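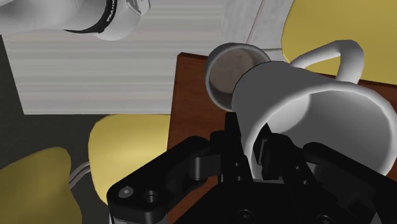

I was halfway through my coffee when the scanner lit up, so bear with me! Police in Gristell say they've arrested a man over a break-in at the Gerlach pharmacy on Drarkarora Street, where the register was emptied of $2,444 a little before 5 a.m.

Officers found him two blocks away, asleep in a parked Uvon delivery van (not his, according to the driver). He's being held on burglary and trespassing charges and hasn't entered a plea.

I called the store and got manager Yi-an Gil, who told me the back door alone will cost $511 to replace. "We open at nine like always," she said. Police are still asking for doorbell video from anyone on the block.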